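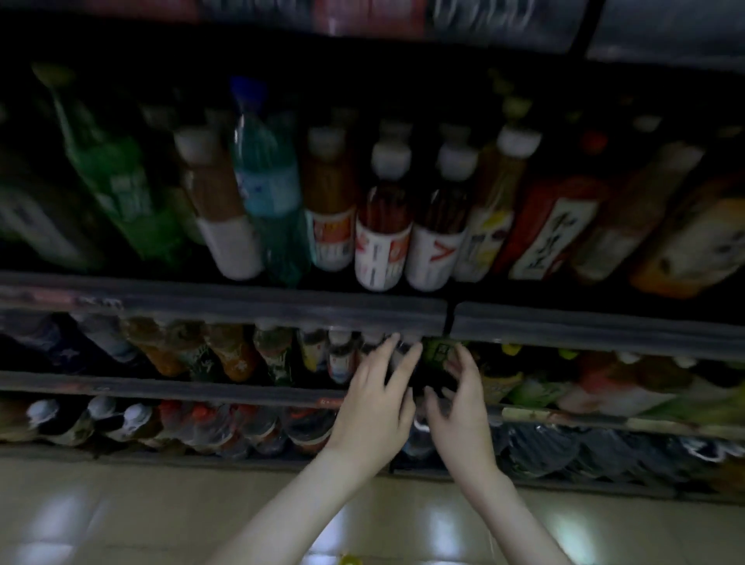
Workshop notebook, 28 September 2020

Gravel and moss, the Lindemden plot

Back out in the yard this morning with Réka, and the dry stream is finally starting to look like a stream! I pulled up the first bend we laid (far too tight, it looked like a question mark) and reset it with the flat stones from the Wuvholm pile. Took 13 barrows of gravel to fill, and my back knows about every one of them.

Moss trays: 7 going on the north bench. The three I started with buttermilk are fuzzy and smell awful, the others I just pressed onto wet clay and kept misted. The plain clay ones are greener so far – Cempaka, you were right, please don't gloat. I'll leave them all two more weeks before I move any outside.

The maple is sulking. Tips are brown on the side facing the wall, so I'm guessing wind coming through the gap by the gate. Adi has a roll of bamboo screen he isn't using and I'm going to try it there, tied to the old posts.

Lantern base still rocks. Tried packing it with sand and it rocked again by lunch, so next go is a proper slab with mortar. Mawar, if you took the short level, can I have it back?

Still to get: jute twine, a finer rose for the watering can, edging pins (the long ones, the short ones just pop out of our soil).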